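Brirkmont Dress Pack Retention Set for Bin-Picking Arms

Product reference 2956

The Brirkmont Dress Pack Retention Set secures the cables and air hose that run along the outside of a robot arm to the gripper. It is intended for bin-picking cells, in which the wrist must reach below the rim of a bin and turn freely among mixed goods. The set may be fitted to a new cell or used to replace worn ties and hose on an existing one.

Contents

Reusable black ties, one length of flexible air hose, push-in hose fittings, a marking pen and a printed fitting guide. Gripper fingers and signal cables are not included and should be ordered separately from the Zernitz spare parts list.

Fitting

The arm must be stopped and locked, and the air supply released, before any work is started. Cables should be gathered into a single bundle and tied to the straight link above the wrist. The hose is carried with the bundle but must be left with a wide loop at the joint. A loop that is too short will pull on the fitting when the wrist turns; one that is too long may catch on the bin wall. Ties should be closed firmly by hand. Pliers must not be used. 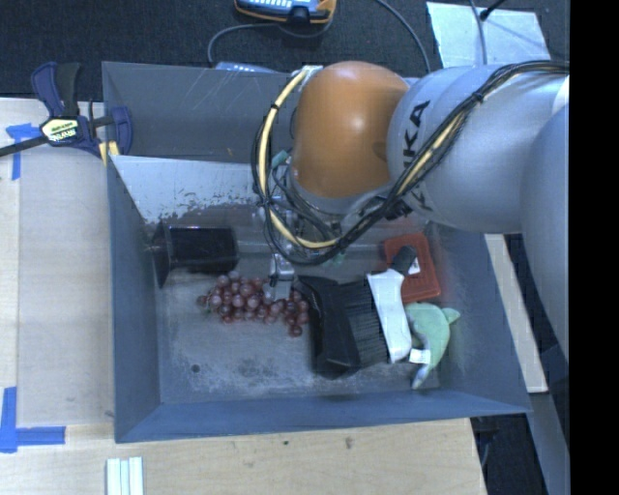 Once the ties are closed, each joint should be moved slowly through its full working range with the bin in place. The operator should watch the hose at the lowest reach in all four corners and mark any point at which it touches the bin. Where contact is found, the tie nearest the joint should be opened, the loop adjusted and the check repeated. The bin must be clamped to the table throughout, as a bin that has shifted will give a false result.

Care and inspection

Ties and hose should be inspected after every 2000 picks. The inspection covers flattening of the hose, rubbed patches on the cable covers, loose fittings and any movement of the bundle along the link. Dust may be removed with a dry cloth. Solvents and oil-based sprays harden the hose and must be kept away from it.

The hose should be replaced whenever a crease remains after the air has been turned on. Ties may be reused up to 3 times, after which they should be discarded. Gripper fingers should be checked for straightness at the same inspection and the result entered in the cell log.

Repair and advice

Damaged fittings may be returned to the Romside workshop, marked for the attention of Relu Crăciun. The cell name and the most recent log entry should be enclosed. Questions on hose routing for De Smet tables should be addressed to Atif Warraich in the applications department.

The fitting guide was last revised in November. Customers holding an earlier copy should request the current one, as the routing drawing on page 31 has been changed.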